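September 2025

Visit to the Drorkden open day, written up the same evening while I still have the numbers. Train was on time. Signed in at the desk, got a badge with my name spelled wrong, and was put in the second group with Trilok Nautiyal and two people from Coetzee whose names I did not get.

First stop was the Prodomora line. Unathi Radebe ran it. It is a fixed arm over a belt, vacuum pick, one product type at a time. She quoted 30 picks a minute and the display agreed with her for as long as I watched. I asked about changeover between products. She said 6 minutes with a trained operator, and that they do not count the time to fetch the tooling. I would count it.

Second stop was the hand-held gripper station, which was the part I came for. The operator holds the gripper, does the task by hand, and the recording is used later for training. The task was packing snacks into a cardboard box. Montri Jitpraphai gave the talk. Points I wrote down:

Finger pads are swapped on a schedule, and the worn ones are kept for comparison.
Every session starts with a calibration pass. If it fails, the session is thrown out.
They have 464 usable recordings of the packing task so far. He did not say how many were rejected, and I did not get a chance to ask.
Thin sachets are the hard case. The crimped ends bend when the pads close on them, so operators are told to grip the filled part.

I had a turn. Visitors get 7 tries each. The gripper is heavier at the front than I expected and my wrist was tired by the fourth. My first two grips were too close to the seal and the packet swung. After that I came in lower and slower and it was fine. Trilok did better than I did and mentioned it on the stairs.

Anathi Khumalo asked whether the operators' speed is held constant. Montri said no, they want the variation. I am not sure I agree. Slow and fast demonstrations could be tagged and split later, and it would cost very little to do it at recording time. Will put this in the note to Plesex.

Lunch was sandwiches. Coffee poor.

To do: ask Montri for the rejection count, send Unathi the changeover sheet we used in June, return the badge, which is still on my jacket. 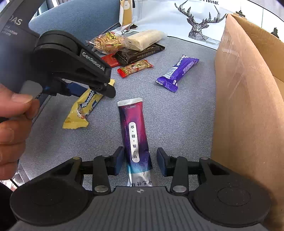
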